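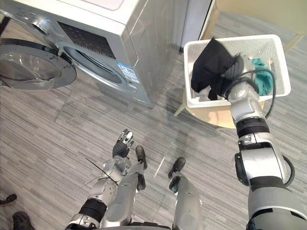
## 4.2 What changed for laundry staff

Figure 2 (start of this section) is the loading job as staff at Clornbridge now know it. Washer door open, basket up on a round stool, Lobo's right hand on a black garment, left hand open and free. A person is standing close by, only the black shoes visible. We come back to the shoes below.

Before Lobo, loading was the part of the shift no one thought about. Grab, shove, shut, walk away. Staff told us it was a break of sorts, a minute with the hands busy and the head off. That minute is gone. It got replaced by watching. Siobhán Kinsella, shift lead, put it this way: "I bend less. I look more. By the end of the day it's my eyes that hurt and not my back."

Back complaints did go down in the interviews, for most people. Not for all. Baskets still have to be carried to the stool, and wet loads are still taken out by hand. So the bending that is left is the heavy kind.

Three changes kept coming up:

- **Sorting moved earlier.** Lobo takes what it gets hold of. Anything that shouldn't go in has to be out of the basket before it starts. Staff now check pockets and pull odd items at the bedroom door, which adds time there and was not in anyone's job description in October.
- **Pace.** One basket by hand, 2 minutes by staff estimate. Lobo's limit is set to 30 minutes before it gives up and calls someone. Most of the waiting is filled with folding. Some of it isn't, people just stand there, and they said they felt bad about standing there.
- **Who gets called.** On paper, whoever is nearest. In practice Shireen Coetzee, because she was good at it in week one. She didn't ask for this and it isn't paid extra. See 5.1.

The standing by is its own topic. The written rule only asks for a person in the same room. Several staff stay much closer than that, as in Fig. 2. When asked why, answers were vague: habit, the noise, "in case". We read this as a trust issue at first but now think it is also about blame. If a garment gets torn the name on the sheet is the staff member's, never the vendor's (Boltwood).

Staff can also open the wrist view on the laundry tablet. We expected this to help with deciding when to step in. It helped less then we hoped. Close to soft cloth there is very little to read: folds, light, shadow, a bit of background. Two of our interviewees had stopped opening it at all. They go by the sound of the arm, or they walk over.

**Figure 3.** Wrist view with green fabric close to the camera. The cloth is out of focus and fills nearly all of the view. Part of a white container and a round shape with a dark rim are visible behind it at upper left.
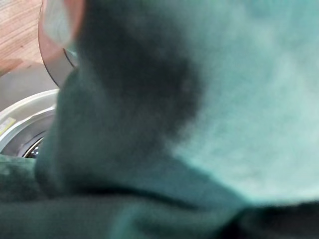

### 4.2.1 Stepping in

Taking over means pressing pause, waiting for the arm to settle, then reaching in. Training covered this once. Of 50 step-ins logged by staff, 3 skipped the pause. All 3 were at the end of a shift, and none led to an injury. Asked about it, staff were open: the pause feels slow when the laundry is right there and you could just take it.

We don't see this as carelessness. The job used to reward quick hands and the people doing it still have them. Management at the Drirkberg site has since moved the pause button to the wall by the door, at waist hight. Clornbridge still uses the tablet. Comparison of the 2 sites is in Section 6.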